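Workshop Tips: When a Hand-Held Gripper Won't Let Go

By Benedita Torres

The fault covered on this page is a gripper that closes on a soft item and stays closed after the trigger is released. It turned up on our bench in November on a pair of Jarell hand-held units and cost most of an afternoon. The procedure below is the one we now follow. It applies to any trigger-operated gripper with padded fingers and a cable run along the forearm.

Symptoms

The fingers close normally. On release they open partway, stop, and close again without a command. The indicator light stays green throughout, so the light is no use for finding this fault. It reports power and link only. Our log showed error 2415 (position mismatch) on the third occurrence and nothing at all on the first two.

First steps

Do not pull the item out. Pulling drags the pads forward on their adhesive and can leave the fabric wedged at the root of the fingers, where the gap is smallest. Lower the gripper until the item is supported by the table, take your thumb off the trigger, and cut power at the controller. Wait 30 seconds for the drive to discharge. The fingers can then be backed off by hand. If they resist, turn the manual release screw counterclockwise — never lever the fingers apart with a screwdriver.

Keep the other gripper out of the work area while you do this. A closed pair of fingers has a narrow tip, and both hands tend to drift toward the problem.
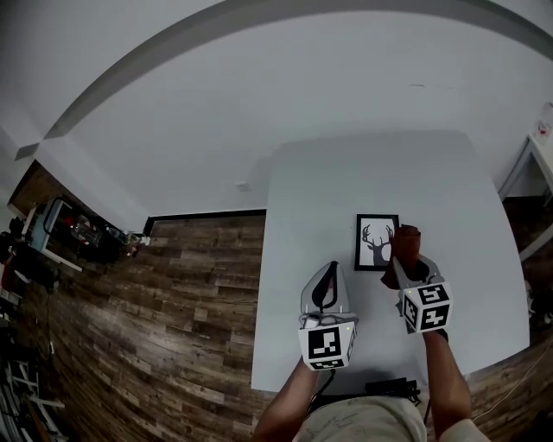

Cloth causes more of these jams than rigid objects do. It compresses under the pads, so the drive keeps closing well past the point where it would have stalled on a block of wood, and a loose fold can work back into the linkage. A dark red-brown piece bunched up between the fingers until it stands above the gripper is a typical heavy load: plenty of material in the grip and several layers under the pads. Take a single edge where the task allows it. Set the force limit for cloth to 2 on the Grositz controller; the factory setting is meant for hard parts.

Checking the cable

On our unit the cloth started the jam, but the cable kept it going. The thin lead at the back of the gripper had been bent sharply over the table edge for weeks, and one conductor had broken inside the jacket. With the wrist turned one way the position signal dropped out and the controller closed the fingers to find its stop.

To test, power up with the fingers empty and nothing within reach of them. Open and close slowly while a second person flexes the cable an inch at a time, starting at the connector. Any twitch means the cable is finished. Replace it; tape only hides the break. Leave a slack loop at the wrist and pad the table edge with split foam tube.

Pads and fingers

Wipe the black pads with a damp cloth and let them dry. Look for lint packed behind the front edge. We use Clulter contact adhesive to refit a lifted pad, in a thin coat, clamped overnight. Replace pads in pairs.

Before returning to work

Run the empty cycle test, then ten grips on a folded rag. Inspect the cable again every 500 cycles and write the count on the case. A unit that closes once without a command goes back in the drawer with a tag on it until the cable has been changed.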